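8/23/20 - bar stock, Desent order

Came in for a couple of hours while the shop was quiet, mostly to get the colored bars sorted out before Eliécer needs them. The Giraldo box had 122 pieces in it and no packing list, so I wrote my own and taped it inside the lid. Rocío, if you move anything please cross it off there too!
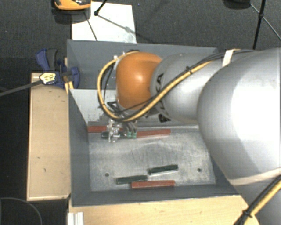 Color code stays the same as on the Brustar job: reddish-brown for the short run, dark green for the long one. I still want to keep the two apart (I've grabbed the wrong one twice already), and the gray bin has both in it, three of each, lying on the bottom. Fine for today, but I'd like a divider before we go any further - a strip of scrap would do.

Still to do: measure 9 from each color, wipe down the calipers, and ask Flalivus if they can send the next lot bundled by color. Labels are in the top drawer, under the tape.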